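Purketti sorting kit, two-arm version: notes after a month on the bench

The Purketti kit is sold as everything that goes around the arms: yellow bins, a steel center tray, printed tray sheets, a cable dressing set and finger pads for a parallel gripper. It does not include arms, grippers, controllers or a table. I bought one set in September to replace a layout I had built from office trays and tape, and this review covers setup, upkeep and the repairs I had to make. The kit cost 171 dollars before shipping.

Setup is simple if the table is flat. The tray goes in the center, and the bins go in pairs to the left and right. The instructions say to place the bins first and the tray last. I did the reverse. The tray is the shared zone for both arms, so its position decides everything else, and it is easier to push a bin into line than to teach the tray points a second time. My table is in two panels, and I used the joint as the centerline.

Before teaching any points, I ran each arm over the tray at low speed with the bins empty and watched the cable.
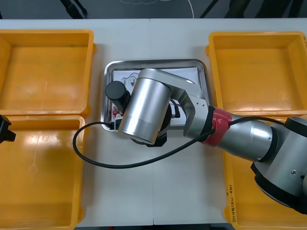

Checking cable slack with the wrist over the center tray.

The cable needs more attention than the manual gives it. The loop has to be long enough for full wrist rotation and short enough to stay out of the bins. Purketti supplies hook-and-loop bands, which hold well on a clean link and slide on an oily one. Wipe the link with alcohol first. After any change to the slack, rotate the wrist to both limits by hand guiding before running a program. I allow 20 minutes per arm for this job, and it has never taken less.

The finger pads fit without shimming. They have a squared tip and a flat face. Out of the bag, one pair closed with a visible gap at the tip, which I corrected by loosening the mounting screws, closing the gripper on a strip of paper and tightening again. Check this before blaming the vision system for missed picks.

The bins are the weak part of the kit. The plastic is stiff and the rims hold their shape, but the finish is glossy. Under ceiling lights the floor throws glare back into a wrist camera, and small bright parts are hard to separate from it. Scuffs also collect with use. I now look over each bin through the wrist camera at the start of a session, with the fingers open, and wipe out anything that might be read as a part. Any line on the floor of a bin that resembles a crack gets checked with a fingernail.

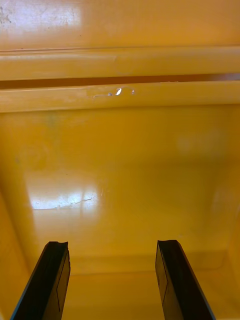 Ivars Kairys wrote in to say that he rubs the bin floors with a fine gray abrasive pad until the shine is gone, that his false detections stopped the same day, and that the bins have to be washed afterward or the dust ends up on the finger pads. I have tried it on a spare and the glare is lower. It also voids the warranty on the bin, for what a bin warranty is worth.

Wire harnesses are the harder test. A loose part with a rigid body can be picked almost anywhere. A twisted pair has to be taken at the twist, close to the center of the pads, with the fingers square to the wire. If the tips are out of line, the wire rolls toward the edge and the connector end swings. I set the lift height so that the connector clears the bin rim with 30 millimeters to spare, then test with the longest harness in the batch.

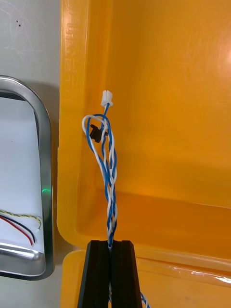
Sandadberg Automation Group, Bench Equipment Reviews

Pad wear shows up here first. The supplied pads lost their grip on thin wire after more than 2 weeks of daily use, although they still held circuit boards and metal parts. I swapped them for a set from Fevness, which are softer and needed the closing width taught again. Keep the old pads for rigid parts.

With both arms working at once, the remaining problem is timing. Each arm has its own upper bin, and those picks can run together. The tray cannot be shared that way, so I put an interlock on it: one arm enters, the other waits at a point above its own bin.
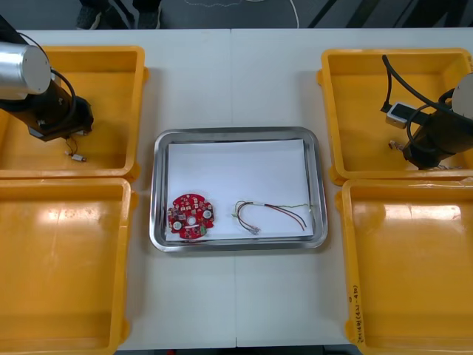
The wait point should be high enough that the cable hangs clear of the rim. Mine was too low for the first few days, and the cable of one arm caught when the wrist turned. The outer jacket was nicked but the conductors were sound. I sleeved the damaged section, moved the band toward the elbow and raised the wait point.

Labeling is left to the buyer. Marker on the bin works and can be read from where I stand, but it comes off with alcohol, so keep the wipe away from it. The Pētersons bin set has a molded label slot and costs more. Its rims are also thinner, and I would not trade for it.

Spare bins are sold singly, pads only in pairs. The tray has needed no work so far apart from wiping.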